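Duvura Wool Quilt, Mid-Weight
Made in Gredidgate by Grumero Bedding

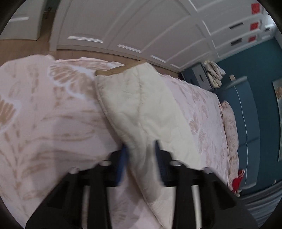
We started making wool quilts because our own bedroom was freezing, and I won't pretend there was a grander plan than that. The old weatherboard place we were renting had gaps you could post a letter through, and every winter we'd pile on so many layers that turning over took real effort! Wool sorted it out. A wool quilt is lighter than you expect, it breathes when you get too warm, and it doesn't slide about the bed the way a slippery synthetic one does. Of all the colours we've tried over the years, cream is still the one people come back to (it goes with everything, and it doesn't fight with your good pillowcases), and the wavy stitching is there for more than looks, as it holds the filling in its place so you don't end up with a lumpy foot and a bare middle. A tan binding along the edge gives a pale quilt a bit of definition too, and it's kinder to the part that gets tugged up under your chin every night.

The Duvura is our mid-weight, and it's the one I'd point most people towards if they rang up and asked. It suits a house with a bit of heating and a person who sleeps neither hot nor cold. If you're up in the mountains, or you're the sort who wears socks to bed until the middle of spring, have a look at the Ekwueme instead, which is the same quilt with a heavier fill and a deeper drop at the sides.

Details
Fill: washed wool, 285 grams per square metre
Cover: cotton, pre-shrunk
Colours: cream with tan binding, or slate with grey binding
Sizes: single, double, queen, king
Cot size: made to order, please email first

Washing
Most of the time it won't need washing at all. Hang it over the line on a dry, breezy day, out of the harsh sun, and give it a good shake before you bring it in. When it does need a proper wash, use a wool cycle on cold with a wool detergent, and dry it flat. A clothes airer laid across the bath does the job nicely if you haven't the room elsewhere. Please, no tumble dryer. Gintarė Sepp looks after our repairs bench and she has seen what comes out of them, poor things.

Ordering and delivery
Cream quilts in queen and king are usually on the shelf. The other sizes are sewn as orders come in, so allow 36 days for those, and a touch longer over Christmas when everyone has the same idea. We post Australia-wide, and you're welcome to collect from the Gredidgate workroom if you're passing (ring the bell twice, the machines are noisy).

Returns
You've got 90 nights to sleep under it. If it's too warm, too light or simply the wrong colour for the room, send it back clean and we'll swap it or refund you, less the postage.

Repairs
Worn bindings can be replaced for $41, whatever the size. Till Brandes handles the bookings, so send him a photo of the damage and he'll let you know when there's a spot free.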